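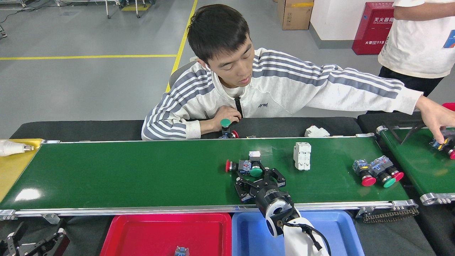
Pinza sobre la cinta verde, junto a un conjunto de pulsadores.

Categoría: Mantenimiento > Celdas de clasificado > Fallos frecuentes

Fallo de agarre con pulsadores dobles, celda Jumow. Cómo lo resolvimos en noviembre, por si os pasa.

Síntoma: la pinza cierra, el Kerent da "pieza OK" y el brazo se va vacío a la bandeja. Sin alarma. 38 agarres en falso en un turno de 2,089 ciclos. Con los magnetotérmicos, ninguno.

Causa: umbral de fuerza muy bajo. Los dedos rozan la seta roja, el sensor lo toma por contacto y listo.

Pasos:

1. Parar brazo Y cinta. Las dos cosas. Parando solo el brazo la cinta sigue, y ahí es donde alguien mete la mano.
2. Bloquear el mando con candado. Avisar al de la cinta de al lado.
3. Retirar a mano las piezas que queden.
4. En Kerent, menú Agarre, subir el umbral a 69. Venía de fábrica en la mitad.
5. Mover el punto de agarre a los bloques de contactos, nunca al boton.
6. Guardar. Si no se guarda en el perfil Rastum se pierde al reinicar.
7. Probar a velocidad reducida, todos fuera del alcance.

Si sigue fallando, mirad el cable de la muñeca, a veces tira al girar. El recambio es el de Amini.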